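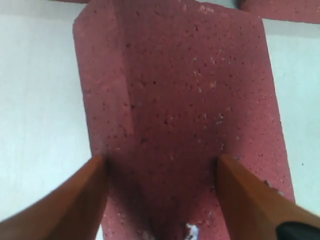 Have you ever wondered why a loaf of bread is so soft, or why a sponge can drink so much water? The answer is holes. A material which has many small holes in it is called porous, and each little hole is called a pore. In some materials you need a magnifying glass to find them. In others, as in the pinkish-red block with the small dark pits all over its front, you can see them with your own eyes.

Some stones are porous too. When a volcano throws out hot, liquid rock, there is often gas mixed into it. The gas makes bubbles — the same thing happens when you shake a bottle of lemonade — and then the rock cools and becomes hard around them. This stone is called pumice. It is so light that most pieces can float on water, at least for some time.

Pores are also useful under our feet. Rain goes down between the grains of sand and fills the small spaces there. In the village of Dovilach people take their drinking water from such a place, through a well which is 19 metres deep.

Try it at home. Take a dry kitchen sponge and put it on the scales. Write down the number. Now hold it in a bowl of water, press it a few times and let it go. You will see bubbles coming up, and this is the air leaving the pores. Weigh the sponge again. How many grams of water did it take? A good sponge can hold up to 100 grams, and a big one even more.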